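ロボット部の課題「Harora」で使う、油はねガード拭きの手本の録り方です。対象は今年度から記録班に入った人です。頭部カメラの装着と、録画ソフトTaderの起動までは済んでいるものとします。

## 用意するもの

- アルミ箔製の油はねガード（折りたたみ式、油汚れのついたもの）
- 布
- 台所用の中性洗剤
- 頭部カメラとバッテリー
- 記録シート

手袋はしません。指の開き方と布の握り方をあとで注釈するので、袖も肘の手前までまくっておきます。腕時計と指輪は外してください。

## 1. ガードを置く

調理台にガードを広げます。こんろは火を止め、五徳が冷めてから始めます。ガードがこんろの側面に当たっていると、拭いたときに跳ね返って位置がずれるので、少し離して置きます。

平らに広げる置き方をA、奥の面を壁に立てかける置き方をBとして、記録シートに書きます。AとBは1本の動画に混ぜません。途中で面が起き上がってしまったら、そこで録画を止めて録り直します。

## 2. 片手で押さえて拭く

利き手でない方の手を開き、手のひら全体でガードを押さえます。指先だけで押さえると箔がへこみ、次の人が同じ条件で録れなくなります。布は折りたたんで利き手に持ち、型押しの凹凸の向きに沿って動かします。
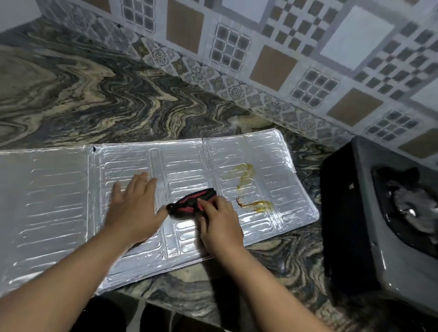

力は弱めで始めてください。強くこすると折り目のところから箔が裂けます。1か所につき往復は10回までとし、それで落ちない汚れは残したまま隣へ移ります。手本に必要なのは手の動きなので、仕上がりのきれいさは採点しません。

布の面を替えるときは、いったんガードから手を離し、体の正面でたたみ直します。下を向きすぎると手元が画面の上に寄るため、あごを軽く引く程度にします。

## 3. 面を移る

1つの面が終わったら、両手を止めて5秒待ちます。この静止が区切りの目印になり、切り出しツールのVikemettiが自動で分割します。待たずに次の面へ進むと2つの動作がつながってしまい、手作業で切ることになります。

押さえる手は、拭く面が変わるたびに置き直します。腕を交差させると片方の手が隠れるので、届きにくいときは体ごと横へ動いてください。足元のコードは始める前に寄せておきます。
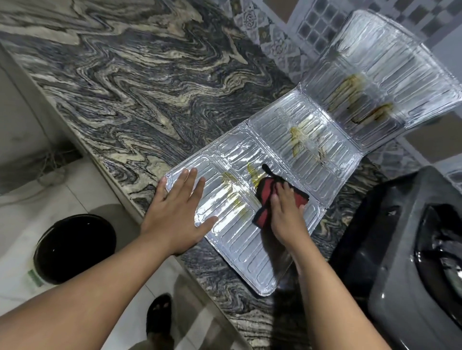
折り目の谷に油がたまっている場合は、布の角を指先でつまんで谷に当て、手前に引きます。谷を拭く動作は面を拭く動作とは別の項目なので、記録シートの「谷」の欄に印をつけます。

## 4. 保存と確認

録画を止めたら、その場で再生して次の点を見ます。

- 両手が手首まで映っているか
- 布が画面の端で切れていないか
- 箔の反射で手元が白く飛んでいないか

反射が強いときは、照明はそのままにして、立つ位置を半歩ずらして録り直します。カメラの露出設定は変えないでください。前の班が設定を変えてしまい、205番以降の動画だけ明るさが揃わず、学習から外したことがあります。

問題がなければ、共有フォルダPimentelの「ガード拭き」に入れます。ファイル名は通し番号、置き方（AまたはB）、利き手の順です。

## 録画が途中で止まるとき

多くはバッテリー切れです。開始前に残量が100%になっているか見てください。満充電でも止まる場合は、カードの空き容量を確認し、移動済みの動画を消します。消す前に共有フォルダ側で再生できることを必ず確かめます。

目標の本数は9月の部内発表までに揃えます。進み具合は部室の表に各自で書き込んでください。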